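HOSP 224: Hotel and Guest Services
Unit 3 handout: Handling Guest Complaints 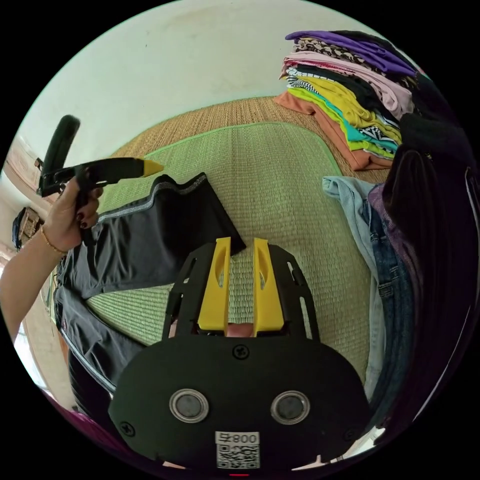 Last updated: 1 Dec 2019

Most complaints reach the front desk first, even when the problem belongs to another department. The person who hears the complaint owns it until someone else has agreed to take it. Do not send the guest to look for housekeeping.

Order of work:

1. Let the guest finish. Write down the room number and the time.
2. Repeat the problem back in one sentence.
3. Say what you will do and when you will call.
4. Call at that time, even if there is no news.
5. Enter it in the log before the end of your shift.

An apology is not an admission of fault. "I'm sorry your room wasn't ready" is fine. Do not guess at causes and do not blame a coworker.

Case: the Pondum Hotel (256 rooms) kept its complaint log on paper until February. Noise was the most common entry, then late rooms. Many entries had no closing time, so the night staff could not tell which guests had been called back. Read the case in the course pack and bring a one-page answer: what should the log sheet ask for?

Refunds. Desk staff may take off a parking or breakfast charge. Anything against the room rate goes to the duty manager.

Terms to know: recovery, escalation, goodwill credit, duty manager, closed entry.

Reading for next time: Unit 4, Group Bookings, first half only.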